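Zwischenbericht zum Projekt "Ama - Bewegung im Alter auf dem Land"
Fördergeber: Bistach-Stiftung
Träger: Prevard e. V.
Bericht erstellt von: Ronaldo Agbayani, Projektleitung
Stand: 2024-03-03

1. Stand des Projekts

Der Kursbetrieb läuft seit Oktober an allen 3 vorgesehenen Standorten. Bis zum Stichtag wurden 718 Teilnahmen erfasst. Gezählt wird jede Anwesenheit in einer Kursstunde, eine Person kann also mehrfach in der Zahl enthalten sein. Die Erfassung erfolgt über Unterschriftenlisten, die von den Kursleitungen monatlich eingereicht und bei uns in die Übersicht übertragen werden. Die Übersicht liegt diesem Bericht als Anlage A bei.

Der Standort im Süden des Kreises ist später gestartet als im Antrag angegeben. Die Gemeinde hatte den Raum zunächst doppelt vergeben, und die Klärung hat bis nach den Herbstferien gedauert. Die ausgefallenen Stunden holen wir im Frühjahr nach. Eine Verlängerung des Förderzeitraums ist dafür nach heutigem Stand nicht nötig.

2. Kurse

Das Programm besteht wie beantragt aus einem Grundkurs und einem Aufbaukurs. Der Grundkurs richtet sich an Personen, die länger keinen Sport getrieben haben oder nach einem Sturz unsicher geworden sind. Geübt werden Aufstehen und Hinsetzen, Gehen mit Richtungswechsel, Gleichgewicht im Stand und einfache Kräftigung der Beine. Der Aufbaukurs enthält zusätzlich Übungen auf der Matte und das Aufstehen vom Boden.

Der Grundkurs war an zwei Standorten von Anfang an voll. Wir führen dort Wartelisten. Der Aufbaukurs ist dagegen schwächer besucht als erwartet. Nach Rücksprache mit den Kursleitungen hat das vor allem mit der Bezeichnung zu tun. Mehrere Teilnehmende haben gesagt, sie hätten sich den Aufbaukurs nicht zugetraut, obwohl sie die Übungen aus dem Grundkurs sicher beherrschen. Ab der nächsten Kursreihe heißen die beiden Angebote deshalb "Kurs am Vormittag" und "Kurs am Nachmittag", mit einem kurzen Hinweis im Faltblatt, für wen welcher geeignet ist. Am Inhalt ändert sich nichts.

Die Abbruchquote ist in den Wintermonaten gestiegen, vor allem bei Glätte und in der Erkältungszeit. Wir haben vereinbart, dass die Kursleitungen nach zwei Fehlstunden anrufen. Das wird unterschiedlich gehandhabt. Am Standort im Norden klappt es gut, an den anderen beiden fehlt manchmal die Zeit. Für die zweite Projekthälfte übernimmt unser Büro diese Anrufe zentral.

3. Personal und Fortbildung

Alle Kursleitungen haben die im Antrag genannte Einweisung abgeschlossen. Sie umfasste 180 Minuten und behandelte den Ablauf einer Stunde, Anpassungen bei Gelenkersatz, das Verhalten bei Schwindel sowie die Dokumentation. Die Rückmeldungen waren überwiegend positiv. Kritisiert wurde, dass der Teil zur Dokumentation zu lang und der zu Schwindel zu kurz war. Eine Auffrischung mit mehr praktischem Anteil ist für das späte Frühjahr geplant.

Eine Kursleiterin ist im Januar aus familiären Gründen ausgeschieden. Die Vertretung wurde intern geregelt, zwei Stunden mussten entfallen. Die Stelle ist inzwischen neu besetzt, die Honorarvereinbarung liegt unterschrieben vor.

Schwierig bleibt die Suche nach Vertretungen für kurzfristige Ausfälle. Die in Frage kommenden Personen arbeiten meist in Praxen oder Pflegeeinrichtungen und können vormittags selten einspringen. Wir sind mit einer Physiotherapieschule im Gespräch, ob Auszubildende im letzten Jahr als zweite Kraft mitgehen können. Eine Zusage gibt es noch nicht.

4. Fahrdienst

Der Fahrdienst war im Antrag als Zusatzangebot beschrieben. In der Praxis hängt der Kursbesuch für einen Teil der Teilnehmenden ganz davon ab, besonders in den Ortsteilen ohne Busverbindung am Vormittag. Wir haben die Touren im Dezember neu zugeschnitten. Die Wartezeiten nach Kursende sind dadurch kürzer geworden, dafür werden einige Personen früher abgeholt als vorher. Darüber gab es ein paar Beschwerden, die wir telefonisch klären konnten.

Die Kraftstoffkosten liegen leicht über dem Ansatz. Der Mehrbedarf wird aus der Position Öffentlichkeitsarbeit gedeckt, in der weniger ausgegeben wurde. Die Verschiebung liegt innerhalb der zulässigen Grenze laut Bewilligungsbescheid.

5. Öffentlichkeitsarbeit

Das Faltblatt liegt in Arztpraxen, Apotheken und den Gemeindebüros aus. Nach den Angaben auf den Anmeldebögen kommen die meisten Anmeldungen über Bekannte und über die Hausarztpraxen zustande, das Amtsblatt spielt kaum eine Rolle. Auf die geplante Anzeigenserie haben wir deshalb verzichtet. Stattdessen wurde das Faltblatt in größerer Schrift neu gesetzt und nachgedruckt. Die erste Fassung war für viele schlecht lesbar, dazu kamen wiederholt Hinweise aus den Praxen.

Im November haben wir das Projekt beim Seniorennachmittag der Kirchengemeinde vorgestellt. Weitere Termine dieser Art sind möglich, werden aber nur angenommen, wenn am jeweiligen Standort noch Plätze frei sind.

6. Räume und Ausstattung

Für Ausstattung waren 3.000 Euro bewilligt. Der Betrag ist vollständig verausgabt. Angeschafft wurden Matten, stabile Stühle ohne Rollen, Übungsbänder und Tücher. Die Belege sind in Anlage B zusammengestellt. Die Stühle waren teurer als im Angebot, dafür konnten die Übungsbänder günstiger bezogen werden.

Die Lagerung ist nicht an allen Standorten gut gelöst. Im Norden steht ein abschließbarer Schrank zur Verfügung. Im Süden müssen Matten und Kleinmaterial nach jeder Stunde in den Keller gebracht werden, was für die Kursleitung eine zusätzliche Belastung ist. Die Tischlerei Oltmanns hat ein Angebot für einen Einbauschrank im Flur abgegeben. Ob die Gemeinde die Kosten übernimmt, entscheidet sich mit dem nächsten Haushalt. Aus Projektmitteln ist der Schrank nicht finanzierbar und auch nicht beantragt.

Bei den Böden gibt es Unterschiede, auf die die Kursleitungen Rücksicht nehmen. Am mittleren Standort liegt Linoleum, an den beiden anderen Parkett. Auf Parkett werden die Gleichgewichtsübungen nur mit festem Schuhwerk gemacht, Socken sind nicht erlaubt. Gerollte Tücher dienen bei den Mattenübungen als Unterlage für Knie oder Nacken und werden im Stand als niedriges Hindernis zum Übersteigen eingesetzt, dann immer mit einem Stuhl in Reichweite.
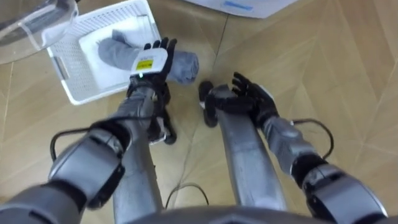 Abb. 1: Graues Tuch, gerollt, in einem weißen Korb auf hellem Parkett

Die Tücher werden nach jeder Kursstunde eingesammelt und gewaschen. An einem Standort übernimmt das die Kursleiterin zu Hause, die Auslagen werden monatlich pauschal erstattet. Für die zweite Projekthälfte möchten wir prüfen, ob die Teilnehmenden eigene Handtücher mitbringen können. Im Grundkurs wurde das bereits angefragt, die meisten sind einverstanden.

7. Auswertung

Zu Kursbeginn wird mit allen Teilnehmenden ein kurzer Aufstehtest durchgeführt und auf dem Anmeldebogen vermerkt. Die Wiederholung erfolgt am Ende der Kursreihe. Vollständige Vergleichswerte liegen bisher nur für die erste Reihe am Standort im Norden vor. Sie sind für eine Aussage zu wenige, wir legen sie deshalb erst mit dem Schlussbericht vor. Der Fragebogen zum Sicherheitsgefühl im Alltag wurde gekürzt, nachdem viele Bögen unvollständig zurückkamen. Die gestrichenen Fragen betrafen die Wohnsituation und werden für die Auswertung nicht gebraucht.

Stürze während der Kursstunden wurden nicht gemeldet. In einem Fall wurde eine Teilnehmerin wegen Kreislaufbeschwerden vorzeitig nach Hause gefahren. Sie nimmt inzwischen wieder teil.

8. Abweichungen vom Antrag

Verspäteter Beginn am Standort im Süden, siehe Punkt 1.
Verzicht auf Anzeigen zugunsten des Nachdrucks, siehe Punkt 5.
Umschichtung von Öffentlichkeitsarbeit zu Fahrtkosten, siehe Punkt 4.
Kürzung des Fragebogens, siehe Punkt 7.

Weitere Abweichungen bestehen nicht. Sollte die Stiftung zu einem der Punkte eine gesonderte Begründung benötigen, reichen wir sie nach.

9. Nächste Schritte

Bis zum Sommer stehen die Nachholstunden im Süden, die Auffrischung für die Kursleitungen und die Umstellung der Telefonanrufe auf das Büro an. Die Wartelisten werden zum Beginn der nächsten Kursreihe abgearbeitet - wer schon im Winter gefragt hat, wird zuerst angeschrieben. Falls am Standort im Norden danach noch Bedarf besteht, beantragen wir bei der Gemeinde ein weiteres Zeitfenster am Vormittag. Die Raumnutzung wäre kostenfrei, zusätzliche Honorare müssten mit der Stiftung abgestimmt werden.

Den Abruf der zweiten Förderrate stellen wir mit getrenntem Schreiben. Der zahlenmäßige Nachweis ist als Anlage C beigefügt.

Ronaldo Agbayani
Prevard e. V.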